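How to sort out the clothes that end up on your bed (and get them put away the same day)

I have a terrible habit, and I suspect plenty of you share it. I come upstairs with an armful of clothes, drop the lot on the bed, tell myself I'll fold it in a minute, and then at half past ten at night I'm shoving everything onto the chair so I can get in. By Wednesday the chair is full and I'm fishing about in it for a T-shirt.

A few people asked how I deal with it after I moaned about it in the May newsletter, so I've written my routine down properly. You don't need any gadgets or special boxes. You need a bed, some clothes and a bit of room to move your elbows.

Step 1: Turn the covers back

I used to fold on top of the duvet and it drove me mad. Everything sinks. You smooth a sleeve down and the bit next to it puffs up, and if you've got a nice thick winter duvet on you might as well be folding on a cloud. So fold the top bedding right back on itself, up towards the headboard, until you've got a good stretch of fitted sheet in front of you. It doesn't have to be neat (mine never is, it's always a bit bunched somewhere) and a big diagonal fold is fine. The mattress underneath gives you a much firmer surface, and the bed gets an airing while you work.

A pale sheet is a real help here too, especially if you wear as much black and navy as I do. You can see exactly where one thing stops and the next one starts.
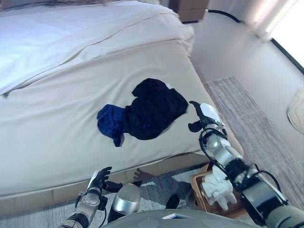 Photo: Amado Bañez

Step 2: Pull the pile apart before you fold anything

Clothes that have been dropped together like to stay together. A black thing lands half on top of a blue thing and before long you're treating them as one lump, and that's how a pair of pants gets folded up inside a jumper and goes missing until Christmas. Yes, I've done it.

Pick up the top item by whatever bit comes to hand, give it one good shake and lay it down well away from the pile. Then the next. Don't fold yet! I know it's tempting, but folding as you go means you keep stopping to decide where things belong, and the deciding is what wears me out.

Step 3: Find the label

With dark clothes I always look for the label first. When something black is in a heap it can be surprisingly hard to tell the neck from the hem, or the front from the back, and a little white tag stands out a mile. On most tops it'll be at the back of the neck, though some have it down in a side seam, so have a quick feel of the stitching if you're not sure. Once you've got the neck you know which way up you are, and you can sort out any sleeves that have gone inside out.

If you're one of those people who cuts all their labels out (my sister is), a couple of stitches in a light thread inside the back of the neck does the same job.

Step 4: Smooth, then fold

Lay the garment face down with the neck away from you. Run both hands from the middle out to the sides — flat palms, not fingertips — and most of the creases will go.

For a T-shirt or thin jumper, bring one side in to the middle and fold the sleeve back along itself. Do the other side the same way. You've now got a long strip. Fold the bottom up to just short of the neck, then in half again. Turn it over and it should look like something off a shop shelf, or near enough.

For leggings and joggers, put one leg on top of the other, tuck in the pointy bit at the seat so you've got a straight edge, and fold up from the ankles in thirds.

Small, slippery things that won't hold a fold, like sports tops and swimwear, I roll. Fold them lengthways once, roll from the top and leave the loose end underneath. They'll still come undone if you rummage, so stand them on end in the drawer, packed fairly snugly against each other.

Step 5: Keep to the near corner

This one took me years. I used to spread out over the whole bed and then spend half the time leaning across it, and my back let me know all about it the next morning. Now I stay at one corner. You can get at it from two sides, everything is within reach, and finished piles go further up towards the folded-back covers where you won't knock them over.

If your bed is very low, kneel. A folded towel under your knees makes a world of difference on a hard floor.

Step 6: Check the floor

Before you carry anything off, have a look down by the side of the bed. Small things slide off the edge of a mattress very quietly, odd socks being the worst for it, and on a speckly carpet they can sit there for days before anybody treads on one. 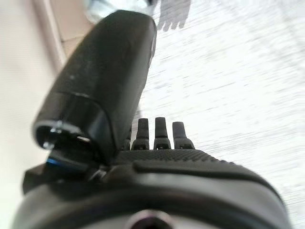
Down at floor level, pale and streaky with darker speckles.

I do a quick sweep with my foot along the side and then one across the end. It takes seconds.

Step 7: Put it away before you pull the covers up

My one strict rule. The covers stay turned back until the piles are in the drawers. An unmade bed nags at me in a way that a stack of folded T-shirts doesn't, so I can't wander off and call it finished. Once the last pile has gone, shake the bedding out, pull it down to the bottom and give the corners a tug.

How long does it take?

A normal load takes me 7 minutes if I leave my phone downstairs. A proper mountain, the sort you get after a fortnight of pretending it isn't there, is more like 30, and I'd put the radio on for that.

A couple of things I've been asked

Should you iron first? If you're going to, yes, and let things cool before you fold them or you'll press a fresh crease in. I only iron shirts.

What about clothes you've worn once but that aren't ready for the wash? I hang mine on the back of the door overnight and decide in the morning. They don't go back in the drawer with the clean things, and they definitely don't go on the chair.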